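Famiron Gristley gooseneck kettle: a review after one winter of tea

I drink tea from morning until evening, and for many years I boiled water in a cheap plastic kettle which had only one button. In November it started to leak from the bottom, so I bought the Gristley, the small electric gooseneck kettle from Famiron. I paid 78 dollars for it. For me this is a lot of money for a kettle, and I thought about it for two weeks before I ordered.

I am writing mostly for people who make tea in small pots, many short infusions one after another. If you make one big mug with a bag, you can read the last part and skip the others. 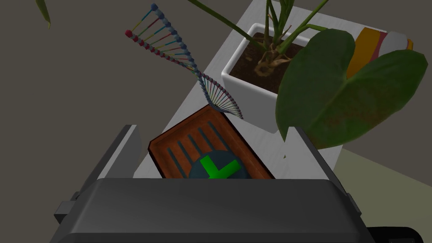
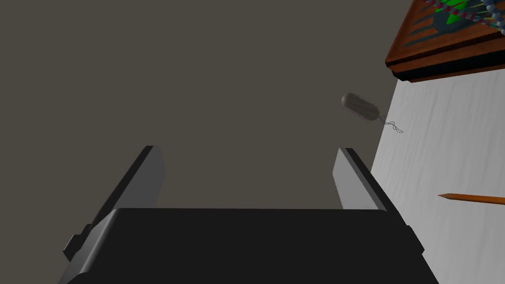 In the first picture there is an orange-brown tray with a raised, darker rim and a row of slats inside. I will speak about trays near the end.

What is in the box

The kettle, the base with the cord, a small paper with instructions, and a second paper about the warranty. There is no thermometer and no brush for cleaning the spout. The instructions are in four languages and the English part is quite clear, only the drawing of the lid is upside down.

The kettle without the base weighs 748 grams when it is empty. I mention this because the shop page gives the weight with the box, and this frightened me. My wrist is not strong. With the kettle half full I can pour with one hand and I don't get tired, but when it is full to the line I use the other hand to hold the lid, and it becomes hot, so I stopped filling it to the line.

The inside

The whole inside is 316 steel, including the spout and the filter. I looked with a flashlight and I did not find any plastic which touches the water, except one thin ring in the lid. The first three boils had a smell like a new pan. I threw this water away, then boiled once with a spoon of citric acid, and the smell was gone.

Our water is hard. After one month there was a white layer on the bottom, the same as in every kettle I had before. It comes off easily. But the spout is narrow and curved, and you cannot see what is happening in there. I bought a long thin brush made for drinking straws, and it goes almost to the end.

Temperature

You choose the temperature with a wheel on the base. One click is one degree, and this is too slow when you change from green tea to black tea. I turn and turn. It would be much nicer to have three or four buttons with memory.

I keep it on 200 degrees Fahrenheit most of the day. This is good for the oolong I drink and acceptable for almost everything else. I compared the display with my kitchen thermometer and they agreed, or they were one degree apart, and I don't know which of the two was wrong.

The kettle can hold the temperature for one hour. When the hour is over it beeps two times and stops. The beep is loud, and I did not find a way to turn it off. If somebody sleeps in the next room, this will be a problem at seven in the morning.

Something I did not expect: when you lift the kettle from the base and put it back, it remembers that it was holding. My friend's kettle forgets, and she must press the button after every pour. With six or seven infusions this makes a big difference, and it is the reason I would buy the Gristley again.

Pouring

The spout is very good. The water comes in a thin and calm line, and it stops when I want it to stop. In the beginning I had some drops which ran down under the spout. Later I understood that I was tilting it back too slowly. Now I finish with a short quick movement and it stays clean.

For a small pot the flow is just right. For a big family teapot it is boring, you stand there and wait. My husband uses it for his noodles and complains every time.

The handle is a smooth plastic, a little too round. With dry hands it is fine. With wet hands it wants to turn, so I keep a towel near.

About trays and spilled water

The kettle does not solve the problem of where the water goes. In the small-pot way of making tea you pour the first water over the leaves and throw it out, you warm the cups and throw this water out too. So you want either a bowl or a tray with an open top and space under it.

I have tried both. The tray with slats looks beautiful on the table, but you have to empty it and dry it well every day. I was lazy for one week in summer and there was black mold on the lower side. Since then I use a simple bowl for the waste water and a flat cloth under the pot. If you like trays, choose one that comes apart completely, and check this before you pay. Some of them are glued.

Also please don't put the electric base on a tray of any kind. Mine stands to the right, a little behind, with the cord going away from the cups.

Compared with the Pindano

Before I bought, I borrowed a Pindano kettle from my sister for some days. It is taller and a bit faster, and its handle is better than this one, with a flat place for the thumb. But the lid sits loose, and when you tilt the kettle far to get the last water, the lid moves. Once it fell into my cup. The Gristley lid is tight, almost too tight when it is new. After some weeks it opens normally.

The Pindano also shines a blue light the whole time when it is connected. I don't like this in a kitchen at night. The Famiron display goes dark after a minute.

Problems until now

The rubber foot under the base came off in January. I glued it back and it stays. I wrote to Famiron about it and they answered after five days that they could send a new base, but I should send the old one first. I did not want to be without a kettle, so I said no thank you.

The display has a small scratch, this was my fault.

Who should buy it

If you make tea in a small pot, or pour-over coffee for one or two people, I think you will be happy with it. The holding function and the spout are worth the price for me. If you want to boil a lot of water quickly, buy a normal kettle with a wide mouth, it will cost less than half.

I give it four from five. I took one point away for the wheel and the beep together. If Famiron makes a version with a silent mode, please somebody write it in the comments.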